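Tapes from Tindinley

6/15/25

I finally finished the tape transfers. There were 54 cassettes in the box, all recorded off the Tindinley pirate station between its first broadcast and the night it went off air. I started in April and thought it would take a couple of weekends.

Most of them are house and early techno, with a fair bit of dub on the later ones. The hiss is bad on the cheap tapes. I ran everything through my old Akyol deck, which needed a new belt, and recorded each side in one go. I've left the levels alone apart from 3 tapes where the voice was too quiet to follow. 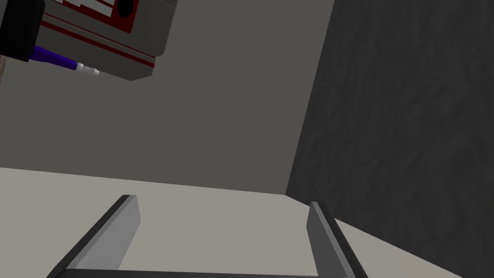

The best find is a full set by Skudalix, who only put out one record as far as I know. It was on Treltex, 200 copies, white label, no sleeve. The set runs for 118 minutes and you can hear him restart one track after the needle jumps. Two of the tunes I can't place at all. One has a piano line over a very slow break, and it comes in after the second advert for the carpet shop.

Fahad Pirzada has been helping me with track lists. He used to go to the same nights and he remembers B-sides I have never heard of. We disagree about tape 31, which he thinks was recorded a year later than the label says.

I'll put the first batch up next week. If you have any Tindinley tapes of your own, leave a comment and I can copy them and post them back to you.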